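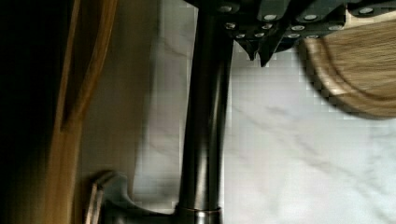

Sirnden shares rise on Sakai supply agreement

2025-01-10

Shares in building products group Sirnden closed 5% higher after the company disclosed a supply agreement with home retailer Sakai and left its full-year guidance unchanged.

The agreement covers 400 Sakai stores and replaces a contract that expires in July. Pricing will be reset twice a year against an index of raw material costs. Sirnden did not disclose minimum volumes and said the contract would have no material effect on earnings in the current fiscal year.

In the same filing, the company said it had completed the sale of its Prastholm warehouse. Proceeds will be used to pay down the revolving credit facility, which matures next year. Inventory held at the site has been moved to the main distribution center, and the related lease obligations pass to the buyer.

Trading volume was above the 30-session average. The stock had fallen in each of the previous two quarters after Sirnden reported lower operating margins and suspended its buyback program.

Aditia, the largest outside shareholder, reported no change in its position. Sirnden has been listed since 2000 and employs 1137 people. The board will consider the interim dividend when half-year accounts are approved.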